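Kunholm Peg Frame: simulated demonstration pack

Part of the Skerley series. Updated October 18, 2020.

I started putting this pack together in May, when I got fed up with training on blocks and bowls. Blocks are fine (I still use them!) but they let a policy get away with murder. You can be a centimetre out and the thing still goes in the bowl. Pegs don't let you do that, and a rack of pegs with a crossbar through it is worse again, so that's what I built: four uprights on a flat board, joined partway up, sitting on a wooden table in a simulated office. 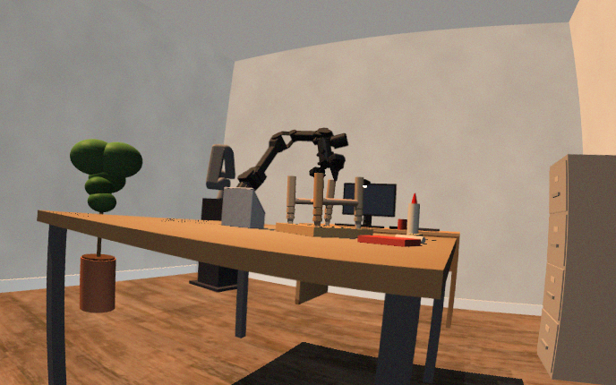 Every episode is driven by a person. I tried scripting the motions first and the results were horribly tidy, all the same approach at the same speed, and the network learned that one approach and nothing else. People dither. They come in high, change their minds and go round the other side, and I want all of that in the data. So I've left the dithering in and only thrown out episodes where the simulator itself fell over.

You get 1,744 episodes in the full pack. I was aiming for 2,000 and ran out of patience, and I'd sooner sell you the ones I've checked. There's a smaller starter set of some 1,000 as well, which is plenty if you just want to see whether your loader works.

The room is dressed like an office, with a plant, a filing cabinet and a monitor at the back of the table. I went back and forth on this for ages. A bare grey void renders faster, but everything I trained in one went to pieces as soon as it saw a real background, so the clutter stays. 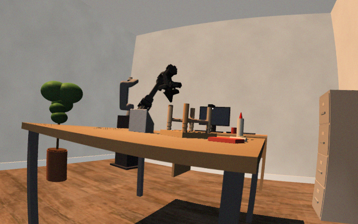
Views and files

Each episode comes with room views and a very wide round view from down by the gripper. The wide one looks odd until you get used to it, and please don't crop it square before you've tried it whole! My first loader did exactly that and I lost a good chunk of the table for weeks without noticing. 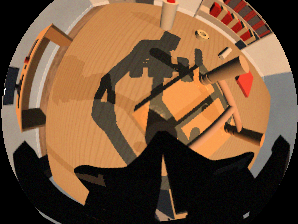
Joint positions and gripper commands are stored next to the pictures with matching time stamps, one folder per episode. There's a short text note in each folder too, saying what the driver was trying to do, in whatever words they used. I haven't cleaned these up much, so expect spelling mistakes. If you're working on language they're quite handy as they are.

You'll need the Katsaros reader, version 2 or later, to open the files. It's a free download and comes with a little viewer, so you can scrub through an episode before you commit to training on it. I'd do that for an hour or so with a cup of tea before anything else, it saves a lot of swearing later on. 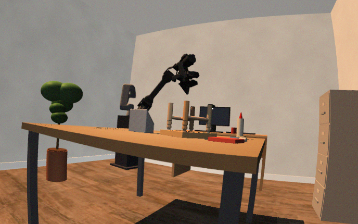
Fukomdale wrote in to say that they'd held back a tenth of the episodes for testing, picked at random, and got scores that were far too good, as the same driver turned up on both sides. Splitting by driver brought the numbers down to something they could believe, and they'd like the driver number in the folder name.

Fair point, and it's going in the next update. For now you'll find it on the second line of the text note. Updates are free if you've bought the full pack, and the starter set can be swapped for the full one by paying the difference.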